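Budget for the fingers, not just the arms

By Margarida Tavares

Most first-time buyers of a folding cell spend months comparing arms and an afternoon on everything else. I did the same at Clollside, and I think it is the wrong way to plan the money.

The arm price is easy to find. Talpur and Fovent both sent us quotes in February, and they were close enough that the arms could not decide anything. What separated them was the stuff at the end of the quote: grippers, spare pads, cables, the table. 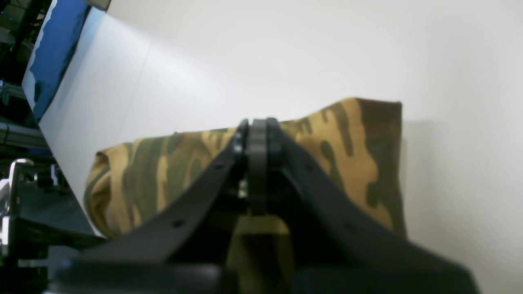
Gripper and camouflage cloth at close range.

Cloth is hard on a budget. A rigid part lets you pick a gripper once and forget it. A shirt bunches and slides, and you will change your mind about finger shape. We put 2,000 dollars aside for fingers and pads and I would ask for more next time.
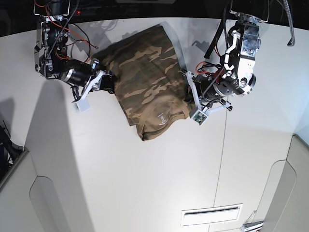

Should a small shop buy two arms or one?
Two, if the work is folding. A single arm costs less but it spends its day regrasping.

The other line people skip is the work surface. Ours was quoted at 517 dollars, and purchasing tried to strike it - a table is a table, they said. I disagree. Height and reach are set by it, and changing it later means setting up both arms again. 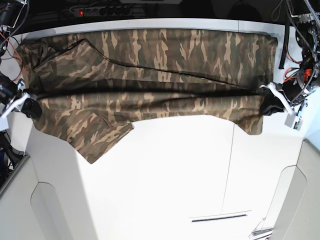 Spares and hours

Set aside 15 percent of the hardware price for spares, and put it in the first request. Going back for a second approval took us longer than the delivery did. Bakavora offered a service plan that covered arms only, so read what is left out.

Staff time belongs in the same request. Someone has to set up each new garment, and those hours come out of another job. 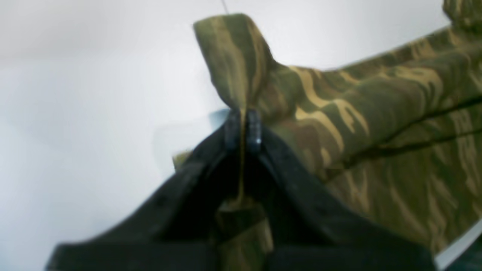
When should the spare parts be ordered?
With the arms, on the same purchase order. Shipping is cheaper and the parts will match the version you own.

I would still buy the cell. I would just write the request from the fingertips back, and let the arms take whatever share is left.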